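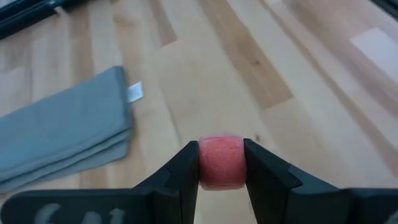 June, the evening of the pink block

What a good day at the table! I had been putting off the blocks since we moved into the Clirnholm place, and this morning I came down before breakfast, cleared the cups away and thought, right, let's go. By seven the light was coming in low from the yard side and the wood looked almost white. I do love that table. It cost more than I meant to spend and I'd buy it again tomorrow.

The pinkish-red one is my favorite so far and I'm going to say so here where the others can't hear me. It's small and more or less square, with soft corners, and a bit narrower at one end, so it always looks like it's leaning even when it's flat. The top edge is a lighter pink than the face, which is closer to coral, and there's a little crease under it that wanders. I could fuss about the crease. I've decided I like it.

Wakana came by mid-morning with the new color chips from Wellasard and we laid them all out by the window and argued about reds for most of an hour (happily!). She thinks the coral is too warm to sit next to the mustard. I think it makes the mustard look better than it has any right to. We tried it both ways with the chips, then with a scarf of hers, then with a slice of tomato, and by then we were hungry so that was lunch.

Ronaldo called about the order for the Grelton library. They want 512 for the children's room, mixed colors, nothing too bright, and they'd like them before school starts. I said yes before he had finished the sentence and then had to go and sit on the back step for a minute. Last year's whole run was 1450, so it's a real chunk of work, but I keep picturing a rug covered in them and kids stacking them up to their chins. He's asking about bins too. I told him low ones, with no lids.

Things to remember from today, before I lose them:

The matte finish is right. Shiny would spoil it.

Soft corners on everything, even the long ones. I ran my thumb over the old square-cornered set from Štefanec and it felt mean.

Ask Wakana for the exact name of the second green. She wrote it on the back of a receipt and took the receipt home.

Budget is 2000 for the whole library job, delivery included, so no fancy boxes.

After supper I came back in to put things away and ended up building a tower instead, eleven high, with the window open and the neighbors' radio going. It went over when I reached for my tea. One block rolled under the stove and I can see it from where I'm sitting — I'll get it in the morning with the broom handle.

Tomorrow, the blues. I've been saving them.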